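Tags: Stone and Tile, Maintenance, List Archive
Reading time: 4 minutes

Subject: Re: Brown marks at grout junctions, white marble, ground floor
From: Bereket Gebretsadik
Date: November 19, 2025

Maham Usmani wrote:

> We have taken over the upkeep of the entrance hall at Kahsay House. The
> floor is polished white marble, laid on a diagonal. The cleaning contractor
> reports tan marks at a few of the joints and wants to treat the whole floor
> with Ornero descaler, which they already use in the washrooms. They also say
> that one of the grey areas is "damp coming up" and should be dried out with
> heaters before anything else is done. I have no drawings and no record of
> the adhesive. Is the descaler safe, and is there a way to tell iron staining
> from dirt in the grout without lifting a tile?

Maham,

Taking the descaler first: no. I have not used Ornero, but you say it is sold for washrooms, and nearly all limescale removers are acidic. Marble is calcium carbonate, the same substance the descaler is made to dissolve. On a polished face you will get dull etched patches within a minute or two, and these have to be honed and polished out. Ask the contractor for the data sheet. If it lists sulphamic, phosphoric, citric or hydrochloric acid, keep it off the floor and out of the mop buckets too. Weak residue in a shared bucket does slow damage that gets blamed on foot traffic.

On telling iron from dirt, the position of the mark is your first clue. Dirt follows the traffic and tends to darken a length of joint fairly evenly. Iron more often shows as a local tan or rusty patch with soft edges, frequently where several joints meet, as that is where water gets down most easily.

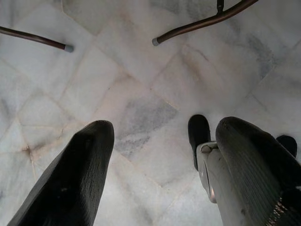 Small brownish stain at a joint junction, polished white marble.

The colour alone does not settle it. Old sealer goes yellow, and some adhesives bleed an oily brown into pale stone. I would do the following, in order:

1. Wash a small area with neutral cleaner and clean water, rinse twice and leave it overnight. Surface dirt should be visibly reduced.

2. If the mark is still there, wipe it with white spirit on a cotton pad. Open the doors and keep people out. Colour on the pad suggests wax, old sealer or oil. A clean pad tells you little, so carry on.

3. Apply a neutral-pH iron remover of the kind that turns purple on contact. Test it first on a spare tile or inside a cupboard. A purple colour means iron is present. Do not let it dry on the stone, and rinse well.

4. If iron is confirmed, use a poultice made with the same product, covered with film and taped down for the time given on the packet. Repeat if it lightens. Two or three rounds are normal.

Never use a rust remover based on oxalic or hydrofluoric acid here. Both are sold for stone, but they are meant for granite, and the second is dangerous to handle.

As to the grey area, I would be slow to call it damp. White marbles commonly carry smoky grey patches, and one tile can be far darker than those beside it. The practical test is the boundary. Natural figure usually ends sharply at the edge of the tile, whereas moisture takes no notice of where the tile was cut and will often carry on into its neighbours. Tape down a square of clear polythene, seal all four edges and leave it for two days, with a second square on a pale tile as a control. If neither shows condensation or darkening, leave the heaters in the store. Quick heating of a floor on an unknown bed can open the joints, which would give you a new problem.

If it does prove damp, find the source before treating any stain. We had this at the Zulalberg clinic, where a slow leak from a radiator tail had been feeding rust into the bedding for years. The poultice took the marks out and they were back by December. The repair to the pipe cost 90 pounds. The poulticing had cost 700, and we had to pay for it again.

For sealing afterwards, Gakska sell a plain solvent-borne impregnator that I have found satisfactory – one thin coat, with the surplus wiped off after 15 minutes. Do not seal until the floor has been dry for at least nine days. A sealer over live iron staining makes later treatment much harder.

Please post the result of the purple test, and the adhesive type if a record of it comes to light.

Bereket

This site uses cookies to remember your archive display settings. Accept | Manage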